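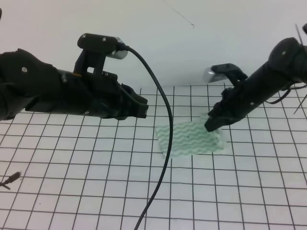
布巾一枚で台所はここまで気持ちよくなる(トーク用メモ)
Skillitari 暮らしの学び場/Sarnville 会場
2021/3/28版
持ち時間30分、質疑込み

■ 出だし(3分)

こんにちは、と言ったらすぐ本題へ。自己紹介は短く。
最初の問いかけ:「いま、おうちの台所に布巾は何枚ありますか。全部、用途を言えますか」
手を挙げてもらう。すぐに答えが出なくても待つ。この沈黙がけっこう好きです。みんな頭の中で引き出しを開けている顔になるんですよ。

私の場合。以前は引き出しにぎゅうぎゅう詰めで、景品でもらった手ぬぐいも、端のほつれたタオルも、全部「布巾」でした。食器も台も床も、手に触れたもので拭いていた。いま思い出すとちょっとぞっとします(ここで笑ってもらえるとうれしい)。
いまは7枚で回しています。台拭きが3枚、残りは食器用。これだけで毎日が本当に楽になりました!

■ 台拭きと食器拭きは別もの(6分)

食器用に欲しいのは、毛羽が残らないことと、大きさ。大皿をくるっと包めるくらいあると、洗い物のあとが楽しくなる。
台拭きに欲しいのは、手のひらで押さえやすいことと、すぐすすげること。大きすぎると折り目の中に汚れを抱えこんでしまう。私も長いこと大きいほうが得だと思っていました。
それから、色か柄で分ける。家族に「こっちが台、こっちが食器」と口で説明しても三日で忘れられます。柄が違えば間違えない。うちは縞が台、無地が食器。これを決めてから、言い争いがひとつ減りました。
※ここで実物を回す。Gentile の無地と、Plumura の縞。必ず前列の左から。戻ってくるまで先へ進んでよい。

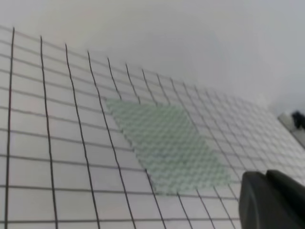 ■ 拭く順番の話(7分)

いちばん話したいところなので、早口にならないこと!
台を拭くとき、たいていの人は真ん中から始めて、ぐるぐる円を描きます。私もそうでした。円だと、集めたパンくずをまた広げながら進むことになる。
おすすめは奥から手前へ、一方通行。布巾を四つにたたんで、奥の端に置いて、まっすぐ引く。手前まで来たら面を替えて、少し重ねながら隣の列へ。畑のうねを一本ずつ進む感じ、と言うと伝わりやすい。
たたんだ布巾は、開き直せば使える面がいくつも出てきます。四つ折りなら表裏あわせて8面。毎回すすぎに行かなくていい。これを知ったとき、私は夜中の台所で声が出ました。
実演:机の上に小麦粉を軽くふって、左半分は円、右半分は一方通行で拭く。見比べてもらう。小麦粉は少なめに。前回は演台まで白くなって、次の講師の方に平謝りでした。
端まで来たら、最後は手で受ける。床に落とさない。落とした人は床も拭く(我が家の掟です)。

■ タイルと目地(6分)

タイルの台や壁を使っている方から、9月の回でいちばん多く質問が出たのが目地でした。面はすぐきれいになるのに、線だけがくすんで見える。拭いても拭いても変わらない気がする、と。
コツは、目地に沿わせるのと、斜めに渡すのを両方やること。沿わせると溝のふちに布が当たり、斜めに渡すと面との境目がならされます。力は要りません。強く押すより、軽く二回。
こびりついたところは先にぬらした布を置いて、少し待つ。お茶を一口飲むくらいの間で十分。待てない人ほどこすってしまうので、「置く、飲む、拭く」と声に出してもらう。会場が一度で覚えてくれます。
仕上げは乾いた布で。水気を残さないだけで、翌朝の台所に立ったときの気分がまるで違うんです。

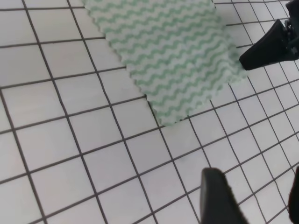 ■ 布の顔を見る(5分)

布巾を買うとき、値札の次に見てほしいのが端の始末です。縫ってあるのか、切りっぱなしなのか、別の切り方なのか。縫い目のある端は丈夫ですが、厚みが出るので、四隅が乾きにくいと感じることがあります。私がつい手に取るのは、白地に淡いミントグリーンの波模様で、端がギザギザに切ってあるこういうクロス。ふちに小さな三角が並んでいるだけで、なんだか洋裁の見本帳みたいで、かわいいと思いませんか。それに柄がはっきりしているので、「縞は台」の決まりにもすんなり入ります。かわいいから使う、で全然いいと思っています。気に入った布は、ちゃんと洗いたくなりますから。

洗い方は簡単に。使ったらすぐすすいで、軽く絞って、広げて干す。丸めて蛇口にかけるのは卒業しましょう。
替え時の目安も聞かれるはず。私は「洗ってもにおいが戻るようになったら」と答えています。引退した布は小さく切って、油汚れを一度拭いてからお別れ。最後まで働いてもらう。

■ 質疑(3分)

出そうな質問の控え。
・紙のふきんではだめか → だめではない。生肉のあとや油は紙が楽。使い分けで。
・漂白は毎回するのか → 私は週に一度。色柄ものは表示を見てから。
・何枚から始めればいいか → まず台用を3枚。洗う、干す、使うで一枚ずつ。

時間が余ったら、四つ折りの練習を全員で一回。配布用の紙は200部、受付の右の箱。部屋は902、片付けまで自分たちで。机を拭くところまでが講座なので、布巾は多めに持っていくこと。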